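How I Wash a Big Pile of Secondhand Toys in One Afternoon

My sister-in-law Annunziata dropped off three garbage bags of hand-me-downs in April, and I did what I always do with a mountain of kid stuff: shoved it in the hallway and walked around it for two weeks. Then I finally worked out a routine, and now I can get through a load like that between lunch and dinner (with coffee breaks!).

First, sort before you get anything wet. I make four piles: hard plastic, fabric, wood, and anything with batteries. Bits of old packaging go straight in the recycling. Go through the bags slowly, and shake out anything soft, or you'll be fishing puzzle pieces out of the washer like I was last year.

Hard plastic is the easy one. Fill the bathtub or a big sink with warm water and a good squirt of dish soap, dump everything in, and let it soak for 16 minutes or so while you do something else. Then go over the seams with an old toothbrush. Squeeze anything hollow underwater first. If gray gunk comes out of the hole, I toss that toy, no matter how cute the duck is.

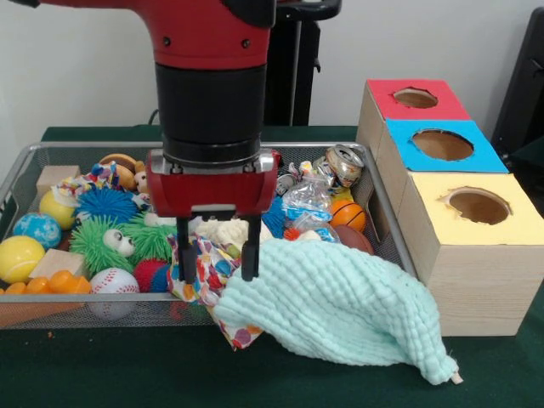

Fabric toys and cloths go in the washer on gentle, cold, inside a zippered pillowcase. I use half the detergent I'd use for clothes and run an extra rinse. Check the tags, though! Some of the older stuffed animals have cardboard or a music box inside, and those only get a wipe with a damp cloth and a night by the window.

Wood is the one people mess up. Don't soak it. It swells, the paint lifts, and then you have a splintery block that no kid should be chewing on. I wring out a rag in soapy water, wipe fast, wipe again with plain water, and dry each piece with a towel right away. If they look thirsty afterward, rub in a little food-grade mineral oil and leave them overnight.

For battery toys, take the batteries out before you do anything else. If there's white crust in the compartment, put on gloves and dab it with a cotton swab dipped in vinegar, then let it dry with the little door open until the next day. My friend Azra swears by rubbing alcohol for the sticky buttons, and I've come around to it.

Drying takes the longest. I spread old towels over the dining table and turn everything once before I start dinner. Anything with holes gets propped hole side down. Please don't put it all back in a closed bin while it's still damp inside, I've opened that bin and the smell stays with you.

Missing pieces go in a jar on top of the fridge. I check it every couple of months and usually find a match or two.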